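카세레스에서 돌아왔어요

2025년 12월 23일

집에 왔습니다! 가방은 아직 현관에 반쯤 열린 채로 누워 있고, 저는 그 옆에 앉아서 귤을 까먹으며 이 글을 쓰고 있어요. 원래는 비행기에서 다 써 두려고 했는데 이륙하자마자 잠들어서 기내식도 놓쳤네요. 다녀온 지 며칠만 지나도 골목 이름이며 먹은 것들이 다 섞여 버리는 사람이라 오늘은 무조건 써야 해요.
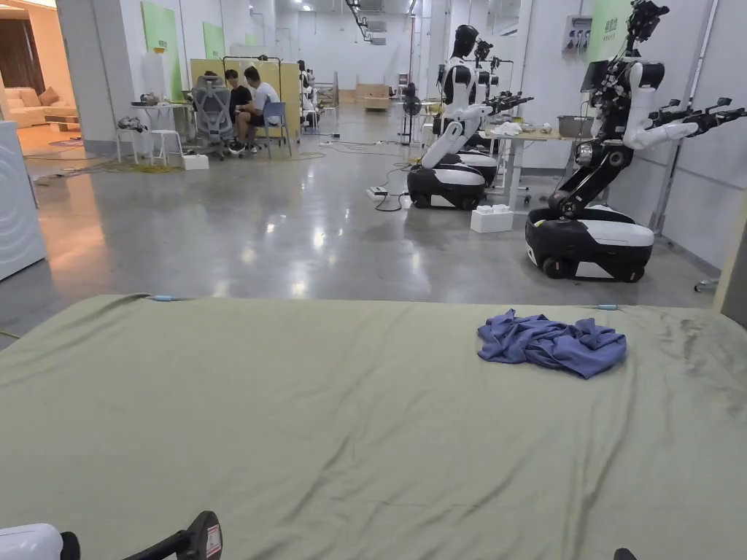
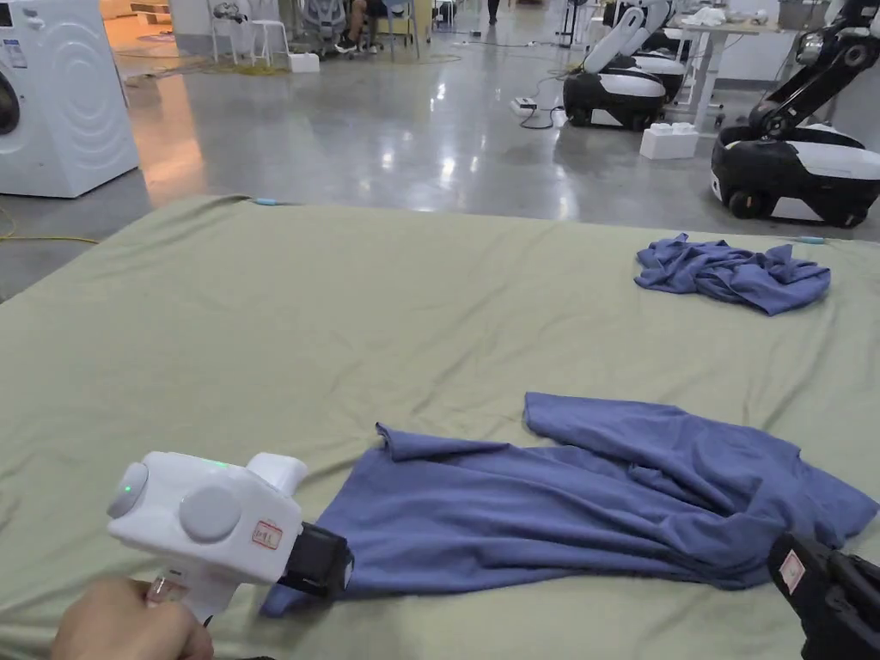
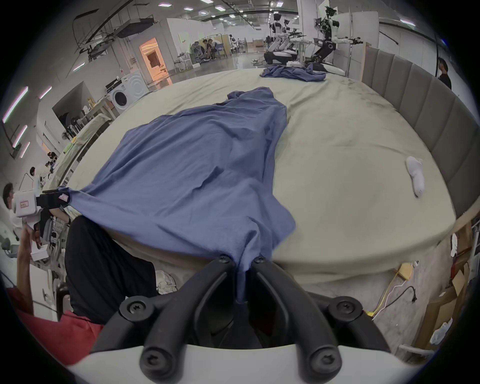
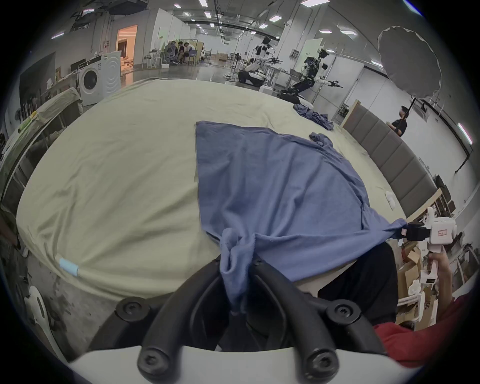
이번 여행은 카세레스(Cáceres)였어요. 스페인 서쪽, 포르투갈 국경에서 그리 멀지 않은 엑스트레마두라 지방의 도시예요. 주변에 간다고 했더니 다들 "어디?" 하고 되물었고, 저도 작년까지는 같은 반응이었을 거예요. 바르셀로나랑 세비야는 다녀왔으니 이번엔 좀 조용한 데로 가자고 먼저 말을 꺼낸 건 로나(Rhona Lindsay)였어요. 예전에 더블린에서 어학연수할 때 한집에 살던 친구인데, 지금은 스코틀랜드의 드랄라타흐(Dralatach)라는 작은 마을에 살아요. 12월이면 오후 네 시도 안 돼서 캄캄해진다고 늘 투덜거리더니, 이번에는 정말로 해가 보고 싶다고 메시지가 왔더라고요. 느낌표가 한 줄 가득이었어요.

마드리드 공항에서 만나 기차를 탔어요. 저는 열네 시간 비행 뒤라 거의 좀비였고 로나는 새벽 세 시에 일어났다며 저보다 더 좀비였는데, 둘 다 신나서 입은 쉬지를 않았어요. 창밖으로는 참나무가 드문드문 서 있는 들판이 계속 나와요. 그 사이로 검은 돼지가 돌아다니는 걸 보고 로나가 소리를 질러서 앞자리 아저씨가 돌아보셨고요. 죄송합니다 아저씨. 그런데 아저씨도 곧 창밖을 가리키면서 저기도 있다고 알려 주셨어요(스페인어는 못 알아들었지만 손가락은 알아들었어요).

숙소는 구시가지 성벽 바로 바깥에 있는 작은 집이었고 저희 방은 7호실. 계단이 가팔라서 캐리어 올리다가 팔이 빠지는 줄 알았어요. 이번에 새로 산 릴로우(Rillow) 캐리어는 바퀴는 정말 부드러운데 손잡이가 얇아서 들고 올라갈 때는 손바닥이 아프더라고요. 평지만 다니실 분께는 추천, 돌바닥에 계단 많은 동네 가실 분은 그냥 배낭 메세요. 방은 작아도 창문을 열면 지붕들이 쭉 내려다보여서 아침마다 둘이 담요를 두르고 창가에 붙어 있었어요. 로나가 집에서 렌드니스(Lendness) 홍차를 한 상자 챙겨 와서 전기포트로 우려 마셨고요. 스페인까지 와서 무슨 홍차냐고 놀렸다가 제가 더 많이 마셨습니다.

첫날은 마요르 광장에서 그냥 앉아 있었어요. 진짜로 그게 다예요! 볕이 드는 테이블에 자리 잡고, 해가 움직이면 저희도 의자를 끌고 조금씩 옮겨 가고. 로나는 코트까지 벗었어요. 저는 추위를 많이 타서 목도리를 끝까지 못 풀었지만 그래도 볕을 받고 있으니까 얼굴이 따끈따끈했어요. 12월에 밖에서 커피를 마시다니 서울 사는 저한테는 이것만으로도 휴가예요.

구시가지는 둘째 날에 들어갔어요. 아치문 하나를 지나면 갑자기 소리가 뚝 줄어들어요. 돌벽, 돌길, 돌탑이 이어지고 간판도 거의 안 보여서, 모퉁이를 돌 때마다 아까 왔던 데 같기도 하고 처음 온 데 같기도 해요. 지도 앱은 골목 안에서 자꾸 엉뚱한 데를 가리키길래 나중엔 꺼 버렸어요. 탑 꼭대기에 황새 둥지가 얹혀 있는 것도 좋았어요. 황새는 겨울에 다 떠나는 줄 알았는데 한 마리가 둥지에 떡하니 서 있어서 목이 아프도록 올려다봤네요. 로나는 황새가 부리를 딱딱 부딪치는 소리를 녹음해서 벨소리로 쓰겠다고 했는데, 옆에서 제가 떠드는 소리가 같이 들어가서 지금 그 벨소리에는 제 목소리도 있습니다. 지워 달라고 해도 안 지워요.

먹은 얘기도 해야죠. 토르타 델 카사르라는 양젖 치즈가 있는데, 윗면을 뚜껑처럼 잘라 내고 속을 빵으로 떠먹는 거예요. 냄새는 좀 세요. 저는 첫입에 반했고 로나는 세 번째 입쯤에 넘어왔어요. 시장 근처 가게에서 이베리코 하몽도 200그램 샀는데 숙소까지 걸어가면서 반이 없어졌고요. 아침에는 미가스라고, 굵은 빵가루를 마늘이랑 기름에 볶은 걸 먹었어요. 처음엔 이게 무슨 맛인가 했는데 위에 올린 달걀노른자를 터뜨려서 비비니까 자꾸 손이 가더라고요. 집에서 해 보려고 훈제 파프리카 가루를 작은 깡통으로 사 왔어요. 깡통이 너무 예뻐서 사실 내용물은 핑계예요.

셋째 날엔 비가 왔어요. 하루 종일 왔어요. 트루히요에 다녀오려고 버스 시간표까지 다 적어 놨는데 정류장까지 가는 길에 운동화가 젖어서 그대로 후퇴! 대신 숙소 건너편 서점 겸 카페에 들어가서 오후를 통째로 보냈어요. 로나는 읽지도 못하는 요리책을 골랐고 저는 엽서를 썼어요. 엄마한테 한 장, 이모한테 한 장, 그리고 저한테도 한 장. 제 것은 아직 안 왔어요. 우표를 제대로 붙인 건지 살짝 불안하네요.

비용 궁금해하시는 분들이 계셔서 조금만 적자면, 숙소랑 기차랑 밥값까지 제 몫으로 587유로 썼어요(비행기값은 빼고요). 하몽이랑 치즈에 유난히 후했던 걸 생각하면 잘 참은 편 아닌가요? 예산보다 딱 100유로 더 나갔는데, 그중 대부분은 마지막 날 도자기 가게에서 사라졌습니다. 초록색 무늬가 들어간 접시를 수건으로 둘둘 말아서 가져왔고 다행히 안 깨졌어요. 그 접시에 지금 귤껍질이 쌓이고 있고요.

마드리드에서 헤어질 때는 둘 다 좀 울컥했어요. 같이 살 때는 설거지 문제로 그렇게 싸웠는데 이제는 한 해에 한 번 보기도 어려우니까요. 로나는 다음엔 드랄라타흐로 오라고, 대신 꼭 6월에 오라고 신신당부를 했어요. 밤 열 시까지 환하다고. 저는 로나더러 서울에 와서 찜질방부터 가자고 했더니 그게 뭐냐고 한참 묻더니 당장 가고 싶대요. 날짜는 아직 못 정했지만 둘 중 하나는 내년에 꼭 할 거예요.

카세레스 맛집이랑 숙소 이름은 따로 정리해서 올릴게요. 시차 때문에 지금 눈이 감겨서요. 댓글에 궁금한 거 남겨 주시면 내일 일어나서 답할게요. 그럼 저는 이제 캐리어에서 잠옷만 꺼내고 자러 갑니다. 다들 메리 크리스마스!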